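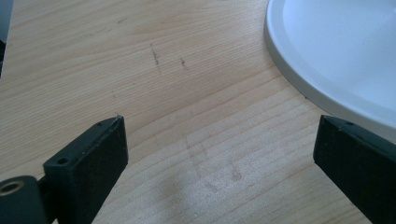
The table comes first: a morning with Petronella Gumede

Home Kitchens Makers Letters Archive

Petronella Gumede has the kettle on before I've got my boots off, and she's already talking about timber. She runs Tinard, a two-person kitchen workshop behind her house, and what she loves most in the world (after her dog, she says, and it's close) is a bare tabletop.

"Run your hand along it," she tells me. "Go with the grain, then come back the other way. You'll feel the difference!"

I do, and I can. The wood is pale, the colour of honey stirred through milk, with fine lines that bend a little as they cross it. She won't put a cloth on it and she won't stain it darker, though customers keep asking her to. Her finish takes 2 coats of hard wax, sanded back with 300 grit between them, and then she leaves it alone for as long as she can bear.

"People want it shiny," she says. "I want to see the lines. When the light comes in of a morning the far side goes almost white and you only get the grain close to you. I could look at that all day, and some days I do."

Her business partner, Florian Lehner, looks after what goes on top. He started by sorting through his late aunt's kitchen, a job that left him with 276 utensils on the floor and some strong opinions. He kept 60. Everything else went to friends, to the op shop or, in the case of one truly awful potato ricer, into the bin.

"I thought I'd miss them," Florian says. "I can't even tell you what half of them were for. But the ones I kept, I reach for every single day, and that's a lovely feeling, opening a drawer and being pleased with all of it."

What makes the cut? He likes a long handle, and he likes colour, which surprised me a bit given how plain the table is.

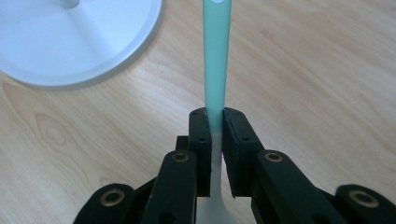
"Green against pale wood, that's my favourite thing," he says. "A minty green especially. You put it down among the onion skins and you can still find it." He's fond of a hole at the top of the handle too, so a tool can live on a hook beside the stove, and he prefers a handle that tapers, being wider up where the heel of his hand sits.

Petronella is less fussy about the tools and fussier about where they land. Nothing hot goes straight on the wood. Spills get wiped along the grain with a cloth that's been wrung out properly, and once a year, usually in December when the workshop's quiet, the whole top gets a fresh rub of wax.

"It isn't precious," she says. "I've rolled pastry on it, I've done my tax on it. Marks are fine. I just like to know how each one got there."

We finish up with toast and her neighbour's plum jam, eaten standing, crumbs everywhere. Florian goes hunting for the butter knife. It's on its hook.

Comments (3)

Waltraud Camenzind: Wax over oil every time! Mine's had the same treatment for years and still feels beautiful. Does she use it warm?

Meinrad Lanz: Went through our drawers after reading this. Three peelers. We only ever use the one.

Edeltraud Kofler: Please do the plum jam next.

Contact us | Copyright Distutano Home & Garden | Back to top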